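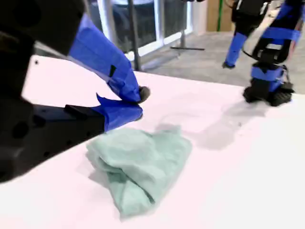

A green cloth on the white table, folding room, Zultholm.

Visit to the Janda linen works, Zultholm, 2020-07-11

The works occupies the ground floor of a former dairy. Goods come in at the north door, pass through sorting, washing and drying, and reach the folding room last. We were taken round in the reverse order, starting with folding, as the wash line was being descaled until mid-morning. Bhupendra Chaudhary led the tour. Sneha Mishra and I took notes.

Janda handles small flat goods only: napkins, tea cloths, tray cloths and hand towels. Sheets go to a sister site at Ivska. Throughput on the day before our visit was 3875 pieces, which Chaudhary described as low for the season. October is the busiest month, when the hotels change over their table linen.

Pieces arrive at folding crumpled, straight from the dryer cage. The first operation is to find a corner. On a hemmed cloth the corner is thicker than the rest and can be felt through the folds. The cloth is then lifted, allowed to drop open, and laid flat with the hem side down. Napkins are folded in half twice, tea cloths in thirds along the length and then in half.

White tabletops were chosen so that stains on coloured cloths show up at this stage. They work less well for white linen, where a grey mat is laid down first. The light green cloths belong to a restaurant contract and are kept apart from the hotel goods. Chaudhary said that green shows creases more than any other colour they handle, and that a piece left bunched for more than 14 minutes after drying normally has to be pressed again.

Moisture on leaving the dryer is set at 2 per cent. Ga-eun Han, who looks after the dryers, would prefer it slightly higher. Over-dried cotton holds its wrinkles and is harder to flatten by hand. The disagreement with the pressing section on this point was explained to us at some length.

The press is a Kubo roller model, bought second-hand, with a heated bed and a felt that is replaced every 33 weeks. We saw one felt change. It took longer than planned owing to a seized clamp.

Rejects are sorted into stained, torn and frayed. Frayed hems are repaired on site. Torn pieces are cut down for cleaning cloths, and stained ones go back for a second wash at a higher temperature.

Parking is behind the boiler house. Tapio Hakala has the loading plan and the dryer settings for anyone who wants copies.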